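Sleep scores belong in a drawer

I wore the Osora band every night from June until last week. It's a decent piece of hardware. The strap doesn't itch, the battery gets through a long weekend, and the step count matched my old clip-on pedometer closely enough that I stopped checking. My complaint is with the number it shows me at breakfast.

Every morning the app gives a sleep score out of 100, in large type, before anything else. You can't turn it off. You can move it down one slot on the home screen, under the weather, and that's all the control you get. I've come to think a score like this does more harm than good for most of the people who buy these things, and that the companies selling them should stop leading with it.

## What the number is made of

A wrist tracker knows two things well: whether your arm is moving and how fast your heart is beating. From those it guesses at the rest. Light sleep, deep sleep and dreaming are worked out by a formula the maker doesn't publish, and then another formula turns the guesses into a score.

I wore the Osora on my left wrist and a Sisa on my right for 15 nights. They agreed on when I went to bed. They mostly agreed on when I got up. On deep sleep they were often so far apart that one told me I'd had a restorative night and the other suggested I cut back on caffeine. Both gave advice in the same confident tone.

I don't blame either company for the disagreement. It's a hard thing to measure from a wrist. I do blame them for printing a single whole number with no range beside it. A bathroom scale that could be off by 40 pounds would not be sold as a wellness coach.
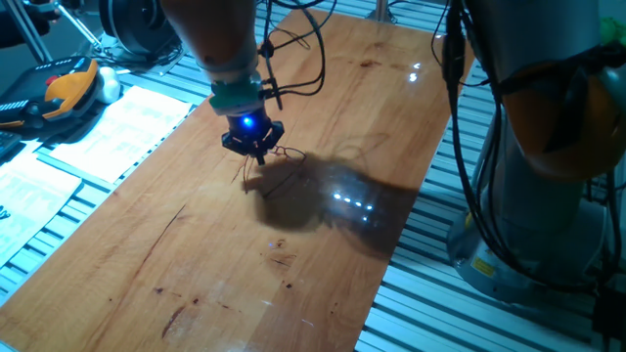
## The part that changes how you feel

The first month, I liked the score. A good one felt like a small prize. Then I noticed I was waking up fine, reading a 61, and being tired by ten. On a couple of mornings I left the phone in the kitchen until lunch and had an ordinary day, then looked and found a number that should have flattened me.

One person's mornings prove very little, I know. But I asked readers of this page whether they'd had the same thing, and the replies were more alike than I expected. Several had started going to bed earlier than they wanted to and lying awake. One had bought a second tracker to argue with the first. A man who works night shifts wrote that his app had called his sleep "irregular" every day for 2 years, and he'd like it to know he's aware.

The makers will say that people want a simple answer. Some do. I'd still say that a plain record would serve them better: asleep at this time, up at that time, awake for a while in the middle, resting heart rate a little higher than usual. The Lynch, which is the cheapest one I tried, does almost exactly this, probably to save money. I've kept it on my wrist longer than any of the others.

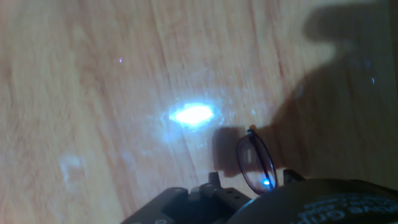 **Enusari Consumer Tech Desk**

What I'd like to see is modest. Let the owner hide the score during setup, with a switch that stays where it's put. Show stages of sleep as an estimate, with the word "estimate" on the screen and not in a help page. Keep the raw times free, since Osora has begun moving older records behind its paid plan. If someone has a real sleep problem, a long clean log of bedtimes is something to show a doctor. A year of scores from a private formula is much less use – mine just shrugged and asked what time I turned the light off.

There are people the score helps. If it gets you to put the phone down before midnight, keep it. I'm also told that athletes in heavy training watch the trend and ignore the daily figure, and that seems a sensible way to use it. The app could be built around the trend for everybody, and the daily figure could live one tap deeper.

I've sent the Osora back. The next piece will be on bedside sensors, the kind that go under the mattress, which I haven't tried yet and am trying not to prejudge.

Prasetyo Kwok
Sep 20, 2024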